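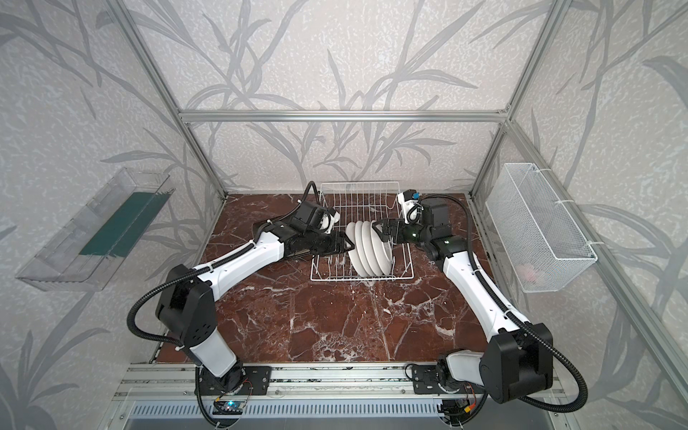 Two arms and a dish rack

August 2022
By our correspondent in Altville

The first thing I learned at Clarneo is that a plate is a difficult object. It is round, it is smooth, it is hard, and it breaks. When five of them stand in a rack close together, the space for a finger between one and the next is small. A person takes one out without thinking. The Ortner, the two-armed kitchen station that Clarneo has offered for rent since March, has to think a good deal, and I went to Altville to watch it do so.

The company has its workshop on the upper floor of a former printing house. One comes up by a goods lift, signs a paper about safety, and is then left in front of the machine with a chair. I liked this way of receiving a journalist. There was no film and no speech, and I could stay as long as I wished.

The station is a compact enclosure on a frame of aluminium profile. Both arms are bolted to a rail at the front and reach inwards over the worktop, so the person who stands there has the same view as the machine. The walls inside are papered with a pattern of grey leaves, and the worktop is a dark reddish-brown marble with pale veins. I had expected a white laboratory table. The designers told me that customers may choose the inside as they would choose a kitchen, and that many of them take longer over the wallpaper than over the contract.

What you rent

The basic contract is for the frame, the two arms, the grippers and the software, and it costs 1,181 euros a month. With the service visit and the replacement of worn fingers the price is 1,237 euros. The difference is so small that I do not understand who would choose the cheaper one. The minimum term is four months. Installation is included when the customer's building has a lift, and this should be asked before signing, not after, as stairs are charged separately.

The rack, the plates and the other small equipment are the customer's own. Clarneo asks for a rack with separate places for each plate, made of wire, and it sends a list of sizes that are suitable. A rack with wide gaps lets the plates lean on each other, and then the arms need more time to decide where one rim ends and the next begins.

The station is intended for small places: a canteen, a guest house, the shared kitchen of an office. It doesn't wash. It loads a rack, unloads it and puts the plates on a pile or on a shelf within its reach. For a restaurant with a full dining room it would be too slow, and the company says so in its own brochure, which I respect.

Watching it work

The method is easy to follow with the eyes. For a full row the arms can work as a pair, one on each side, with the plates between them. For a single plate one hand is enough. It takes the rim, lifts, and tilts the plate until it is free of the wires. The movement is careful and a little stiff, like a guest who helps in a house where the plates are old.

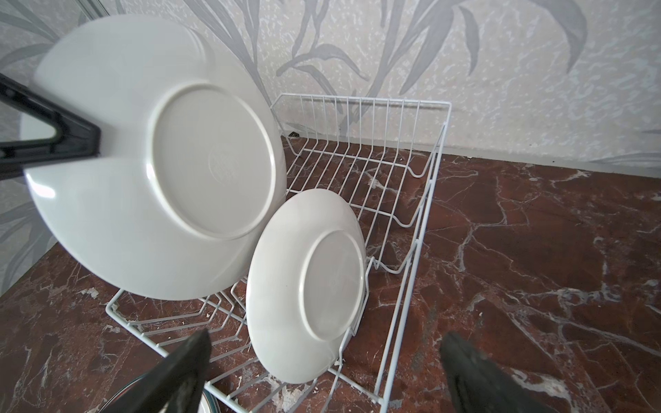 What pleased me most was the behaviour when something goes wrong. During my visit one plate was caught on the wire as it came up. The arm did not pull. It lowered the plate again, opened, moved to a slightly different place on the rim and made a second attempt. The second attempt was good. A single plate needed 60 seconds in this case, and I admit that I wanted to put my own hand in and finish the job.

Plates of different sizes are less of a problem than I had thought. The software does not need to be told which size comes next, only that both kinds are in use. Bowls are harder. The company offers them as an additional function, but the setting must be made by a technician, and I would wait for the next version.

I have some complaints. The cable conduits run along the outside of the arms, and for a kitchen I would prefer a cover which can be wiped in one movement. There are electronics near the bases of the arms, at the front, and I would ask how these are protected before I let anyone come near with a bucket. The control panel speaks four languages, yet the warnings appear only in English. In a canteen kitchen at six in the morning this is not a detail.

The sound is low. I could talk beside it with a normal voice, and after an hour I had stopped hearing it.

Who has one already

The longest test outside the workshop is in Trerkden, where a guest house has used the station since spring. I called the kitchen there. They are content with it in the quiet hours and switch it off at breakfast, when people are quicker and the room is narrow. They have also changed their plates for ones with a more sloping rim, an expense that had not been in their calculation.

For a similar house I would advise to rent it for the minimum term, in the low season, and to keep the old routine beside it during this time. Clarneo accepts visits to the Altville workshop on weekday afternoons, and you may bring your own plates. Bring the heavy ones too.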